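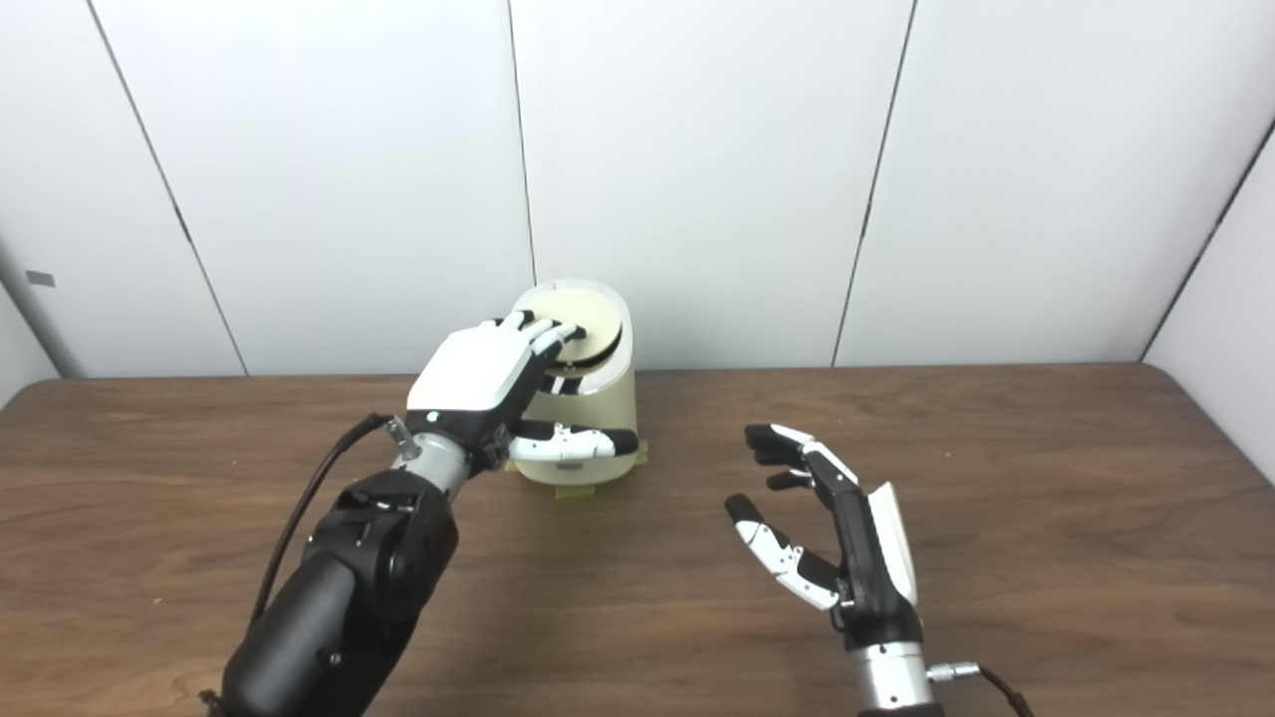
A small cream-coloured appliance on a wooden tabletop.

How to cook plain rice in a small rice cooker

By Sewwandi Patwary
Updated August 2, 2024

A small rice cooker is a simple machine, and most of the trouble people have with one comes from the measuring. The method below is for plain white long grain or basmati, with notes further down for brown and short grain. I use a Lamero with a single switch, but the steps are the same for any basic model with a lift-out pot and a glass or metal lid.

What you need

White rice
Cold tap water
A sieve
The cup that came with the cooker, or any small cup you will use for both rice and water
A plastic or wooden spoon

Do not use a metal spoon in a non-stick pot. If the measuring cup has gone missing, a teacup will do. The cup packed with most cookers is smaller than a standard measuring cup, so the lines on the inside of the pot will not match if you swap it. In that case ignore the lines and go by the ratio.

Step 1: Measure the rice

One cooker cup of dry rice feeds two people as a side dish. Fill the cup level and tip it into the sieve. Most small cookers struggle with less than one cup, as the layer of water is too thin and the bottom catches before the top is done. If you are cooking for one, make the full cup and keep the rest for fried rice.

Step 2: Rinse

Hold the sieve under the cold tap and move the rice about with your fingers until the water runs nearly clear. Shake off as much water as you can. A sieve full of wet rice holds more water than you would think, and it will throw off the next step.

Basmati is better for a soak. Leave it in a bowl of cold water for 20 minutes, then drain it well. You can skip this on a busy evening.

Step 3: Add the water

Rinsed long grain: one and a quarter cups of water to each cup of rice
Soaked basmati: one cup of water to each cup of rice
Short grain: one and a quarter cups
Brown rice: 2 cups

Add a pinch of salt if you like it. A teaspoon of oil helps keep the froth down in cookers that spit through the lid. Level the rice with the back of the spoon so that no grains are sitting above the water.

Step 4: Dry the outside of the pot

Wipe the bottom and sides of the pot with a tea towel before it goes into the cooker. Check the heating plate too. A single grain stuck to it will stop the pot sitting flat, and the switch may then click off early. Turn the pot gently from side to side once it is in, to seat it.

Step 5: Cook

Put the lid on, plug in and press the switch down. Keep the cooker clear of wall cupboards, which will suffer from the steam over time. Leave the lid alone until the switch moves to warm. White rice normally takes between a quarter of an hour and half an hour, depending on the amount. Brown rice takes a good deal longer.

Step 6: Rest and fluff

Leave the rice on warm for another ten minutes with the lid still on. Then open it, facing the lid away from you, and loosen the rice from the edges inwards. Serve it straight away or put the lid back.

If it goes wrong

Hard in the middle: sprinkle over two tablespoons of hot water, put the lid on and leave it on warm for ten minutes. Add a little more water next time.

Wet and sticky: take the lid off, fluff the rice and leave it open for five minutes. Next time drain the rice for longer after rinsing.

Brown crust on the bottom: a thin crust is normal in a basic cooker. If it is thick, switch off at the wall as soon as the resting time is up.

Boiling over: you have too much in the pot, or the rice needed more rinsing. Stay well under the top line.

Leftovers

Do not leave cooked rice on warm all evening in a basic cooker. Spread what you are not eating on a plate so that it cools quickly, and put it in the fridge in a lidded box within an hour. Eat it the next day and heat it until it is steaming all the way through. Do not reheat it twice.

Cleaning

Unplug the cooker and let it cool. Fill the pot with warm water and a drop of washing-up liquid, leave it to soak, then wash with a soft sponge. Wipe the heating plate with a barely damp cloth. The body of the cooker must never go in the sink. Wash the lid every time, including round the steam hole, where the starch collects and dries hard.

Filed under: Rice and grains, Kitchen basics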